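Projet de fin de semestre – Les repas de quartier à Flandeddale
Rapport rédigé par Frøydis Björklund, remis le 10 janvier

1. Sujet et terrain

Mon projet porte sur les repas partagés dans la commune de Flandeddale, qui compte 4 000 habitants. J'ai voulu comprendre comment les voisins décident de ce qu'ils apportent et qui reste pour ranger. L'enquête a commencé en septembre, dans 2 quartiers : Urar et Poirier.

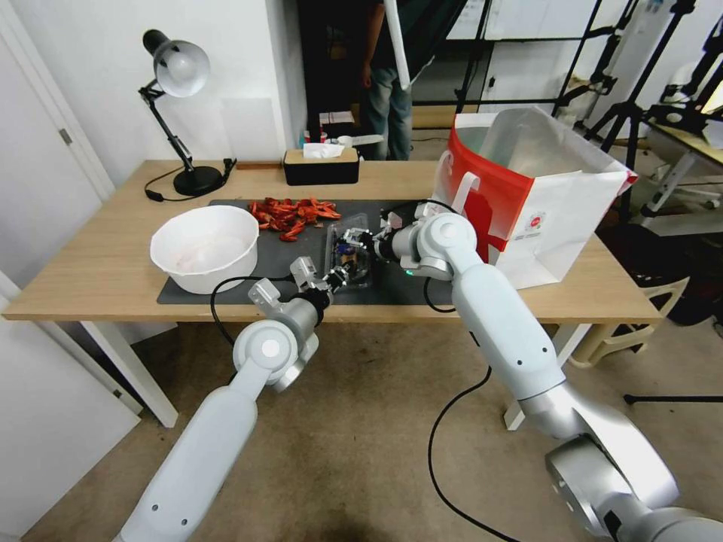

J'ai distribué un questionnaire et j'ai reçu 279 réponses. Ensuite, j'ai mené quatre entretiens longs, dont un avec une famille de Poirier qui organise le repas de la rue depuis l'ancien pont.

2. Résultats

À Urar, chacun annonce son plat à l'avance sur une feuille affichée à l'épicerie Podus. À Poirier, on ne prévient pas, et il arrive que les desserts soient plus nombreux que les plats salés.
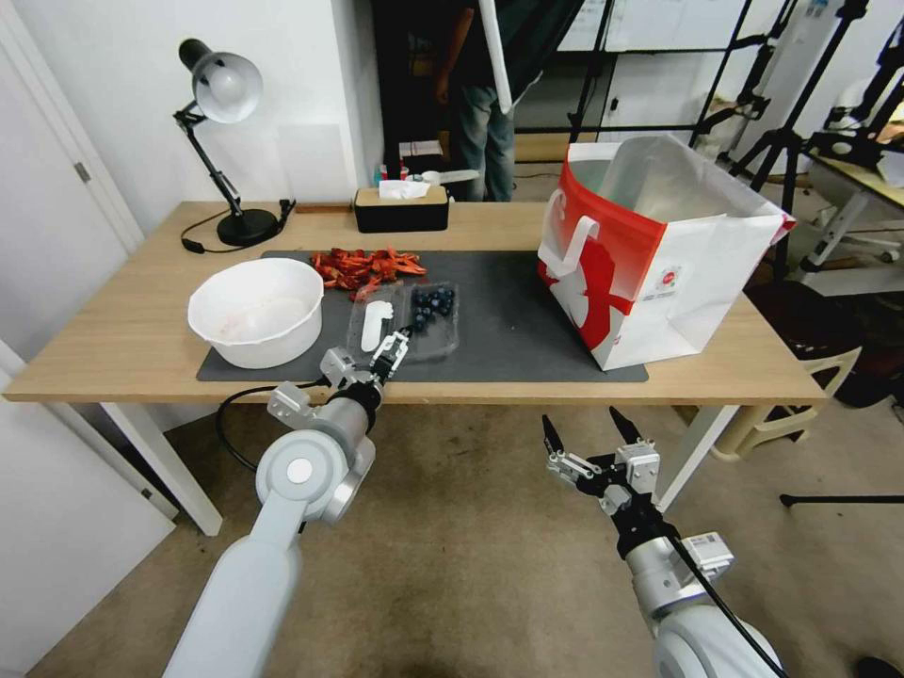
Cette différence est liée, selon moi, à l'ancienneté des habitants. Les personnes installées depuis longtemps connaissent déjà les habitudes des autres – elles n'ont pas besoin de liste.

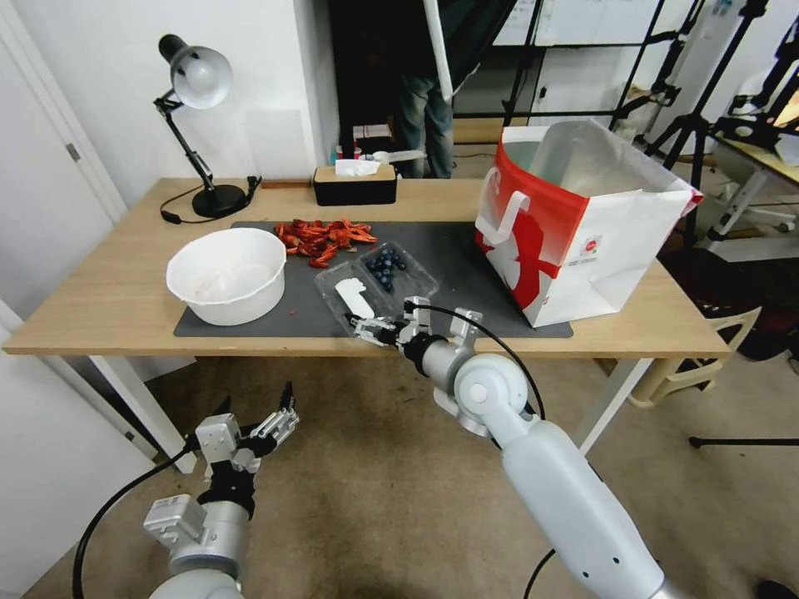
Fig. 3 – Écrevisses et myrtilles sur une table.

La question du rangement a été plus délicate. Beaucoup de réponses disent « tout le monde », mais dans les entretiens on me cite toujours les mêmes prénoms. 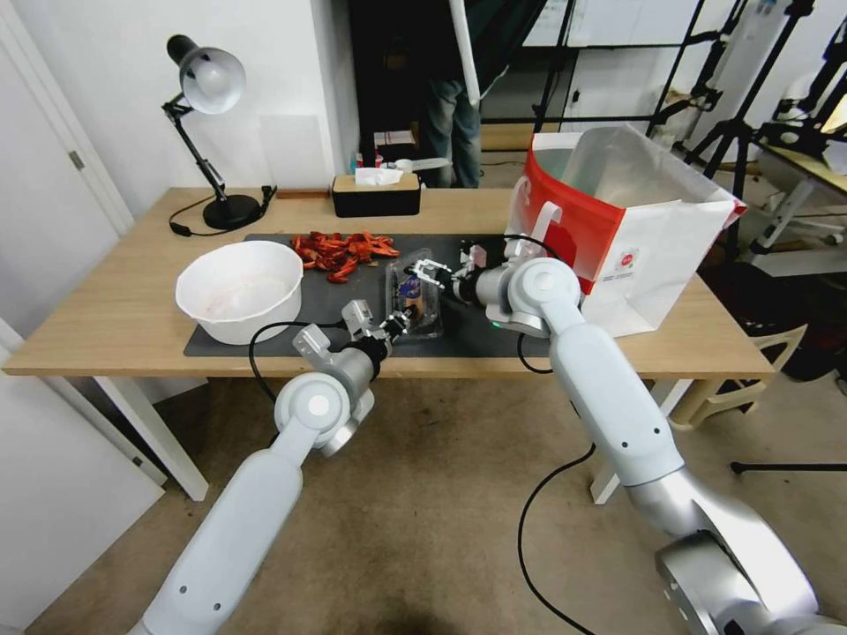
3. Limites

Les jeunes de moins de vingt ans ont peu répondu. Je n'ai pas pu non plus interroger les familles qui ne viennent jamais, et leur avis manque à ce travail.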